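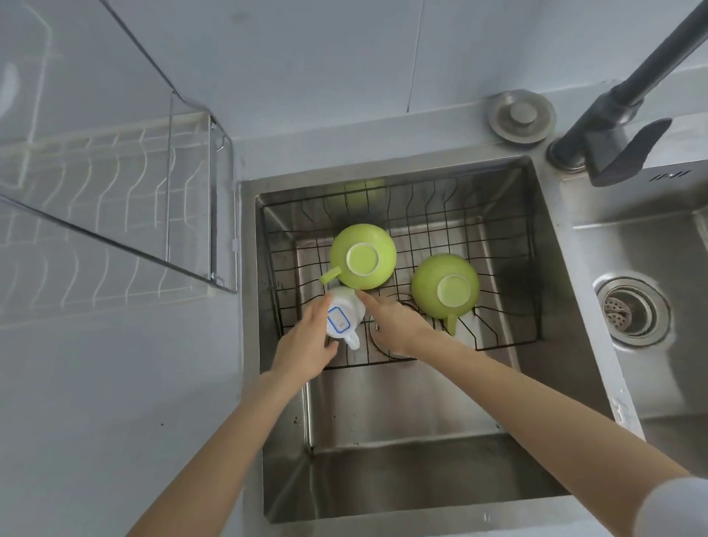

Page last updated: July, 11:31

Jurkville Shared Services Board
Minutes of the Equipment Review Meeting, Item 2: Favon kitchen assistance service

The Chair opened the meeting at 2 p.m. The minutes of the previous meeting were approved with one correction to the spelling of Ileck.

1. Proposal under review
Hideaki Ueda presented the offer from Higuchi for the Favon service. The offer covers one two-armed kitchen robot, a setup visit, task training on household dishes, and remote support for 11 months. The monthly fee is $181 per site. Installation is charged separately.

Members asked whether the fee includes replacement gripper pads. Mr. Ueda confirmed that it does not. A price list for parts is to be requested.

2. Scope of dish handling
The Board discussed which sink tasks should be in the first service period. The draft lists placing mugs and cups upside down in a wire basket, moving them to a rack, and clearing the basin. Mr. Ueda noted that handles can point in any direction when a person does this work by hand, and that the supplier should state how Favon deals with this.

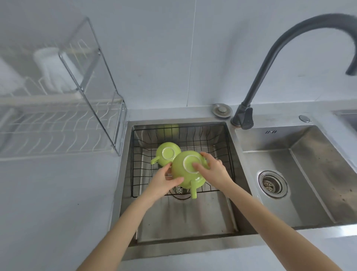
Mugs handled by hand in the wire basket, left bowl of the sink.

It was agreed that small cups would remain in scope. Glassware and knives were removed from the draft – the supplier may quote for them at a later stage.

3. Comparison with Ileck
The Ileck kit is sold outright and has no monthly fee. Members found its documentation thin on stainless steel sinks, where reflections may affect the cameras. The Board did not rule the kit out, but asked for a written answer on this point before any further comparison.

4. Decisions
The Board approved a trial of the Favon service at one site for 31 days, subject to legal review of the Higuchi contract. The request to include a second site was deferred.

Action: Mr. Ueda to obtain the parts list and the revised scope from Higuchi.
Action: Clerk to write to Ileck.

The meeting closed at 3:31 p.m.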